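Home Talks Workshops Notes Archive Contact

Clearing the table: speaker notes
Heltport community hall, Mar 25, 2018
Slot is 40 minutes including questions

(Start without the mic if the room is small. Say hi, thank the Heltport people for the tea.)

Okay, so I want to start with a confession. I used to be terrible at clearing a table. I could cook for a crowd, I could set out a nice spread, and then at the end of the night I'd carry things to the sink one at a time like I was being paid by the trip. My old apartment on Cevamwood had a kitchen at the far end of a hallway, and one evening I wore a step counter during a birthday supper (this was a bet, I lost it) and saw that I'd walked that hallway 40 times. For a supper! With paper napkins!

So this talk is about the stuff left on a table after people have gotten up, and how to get it back to the kitchen without breaking anything or missing the good part of the conversation.

(Ask for hands: who clears while guests are still sitting? Who waits until they've gone home? Let them argue a little. It's usually close to even and people get surprisingly heated.)

My own view is that you clear once, in the middle, and once at the end. The middle one is for plates. The end one is for everything else, and everything else is mostly drinks. I'll come back to drinks.

First, the tray. I'm going to go on about trays for a while, sorry. I didn't own one until I did the Pathak job, where I helped run lunches in an office with one tiny kitchen and a lot of small tables. They had a stack of big plain plastic trays by the door and I thought they were ugly. I was converted inside a week. You want one with a raised rim, and you want handles you can get your whole hand through, not the kind where you pinch the edge and hope. Size matters too. Mine at home is frankly too big for my cupboard and lives beside the fridge, and I use it every single day.

(Hold up the tray. Pass it along the front row if they seem game.)

Put the tray down on the table before you touch anything else. People skip this! They hold the tray on one arm and load it with the other hand, waiter style, and it's lovely until somebody adds a full glass to the far corner. Set it down flat, give it proper room, and shove things over if you have to.

Then loading. Heavy things go in the middle, and that means mugs and bowls. Plates go flat underneath if you've got several, and the bowls can sit on top as long as they're empty. Tall things go last and come off first. I learned the tall thing rule with a bottle of salad dressing and a cream rug, and we don't need to go into that.

Scraping: one plate is the scrap plate. Pick it early and stick with it. At Pathak we had a whole system with a bowl for scraps and a tub for forks, and I've tried to make my family do it at home and they will not.

(Time check. Should be near the halfway mark. If behind, skip the rug story, which I will definitely have told anyway.)

Now, round tables. I love a round table for eating and I grumble at it for clearing. There's no end to start from. With a long table you go down one side and back up the other and you're done. With a round one you just sort of orbit. What works for me is to park the tray on one side and work everything toward it, starting with whatever is farthest away, so I'm never reaching across the tall stuff. 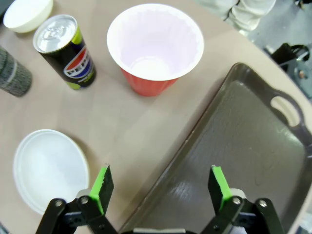 So you've got your tray taking up half the table, and the plate, the bowl, the red cup and the Pepsi can are all still sitting outside it. I like this mix because it's so normal. It's what a table looks like on a plain afternoon, with no two things matching. I'd do the plate first, flat on the tray, then bring over the bowl. The cup and the can I'd leave for the end.

Which brings me back to drinks, as promised. Cans are sneaky. From above you can't tell whether a can is full or empty, so always lift it a little before you commit, and never lay one down on a tray "because it's probably finished." Plastic cups are the other way around, so light that your sleeve can take one off the table. If you've got a few of the same kind, empty them and nest them. If you've only got one, put something heavier beside it.

(If someone asks about stemware: I don't put it on trays. Carry it by hand, two at a time. I know there are people who can do six. I'm not one of them.)

Last bit is the wipe. Clear the whole top before you wipe any of it. I timed myself at home both ways, and wiping around things took 90 seconds, while moving everything and wiping properly took less and I didn't have to go back for the ring under the mug. Dry cloth after the damp one if the top is shiny.

(Leave 10 minutes for questions. They'll ask where the tray is from. It's from Cliklow, the secondhand place behind the station, and I don't know whether they have any more.)

The handout with the loading order is on the chair by the door. I'm doing this talk again in May, with a long table this time, so if you've got a better method for benches please come and find me by the tea.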